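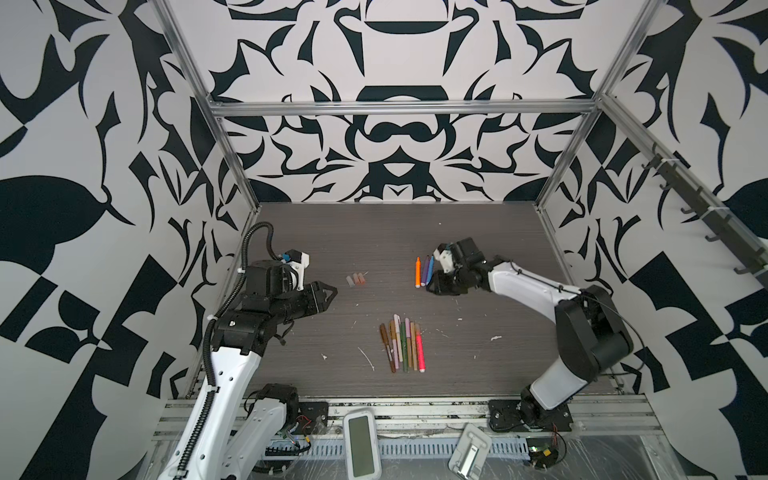 Why do we need a written rule for putting pens down, asked one reader from the Lemevley site after last month's newsletter, when the arms can already pick them up? Fair question, and I've had it in the back of my mind all week.

My answer is that the handling sheet we use at Drandby was never meant for the robots. It's for us! Before we had one, everybody set out the table their own way, and when I tried to compare two sets of runs back in January I couldn't tell what had changed between them. I lost a whole afternoon to it (and a fair bit of goodwill).

So the new sheet is out, version 19, and it's shorter than the last one. Write down what's on the table before you start. Agree which arm goes for which group, and stick to it until the run ends. Hands stay outside the rails while either arm has power — yes, even for a rubber that's rolled off somewhere silly. Barcode stickers stay on the pens, and if one peels, the pen comes out of the set until it's got a new one.

The bit people argued over most was open nibs. 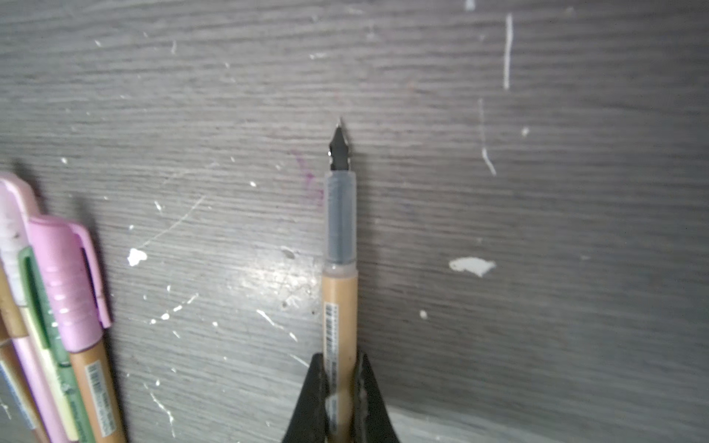 Fountain pen held by the barrel, nib up.

Thambiah wanted them banned outright. I'd sooner keep them, with a rule that the fingers close on the barrel and never on the nib, and that's what went in. Felt tips and highlighters follow the same line, caps or no caps.

If your site does it differently, do write in. The Hurorus lot have promised me their checklist, all 23 items of it, and I'll go through it in the next issue.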